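Patch day for Grollow and my download is stuck at 347 MB. So typing this while I wait. The Ivley zone opens Monday, which means I have the weekend to get my healer ready. Not happening. 258 quests left in the log, half of them fetch stuff for teh frog merchant.

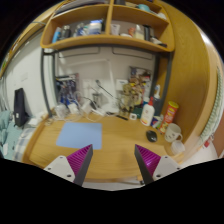
Anyway – the new dungeon needs 500 gear score and I'm nowhere near. Might just run Aryee Keep again for tokens, 2 per boss now. Better then nothing. OK it's moving – gotta go.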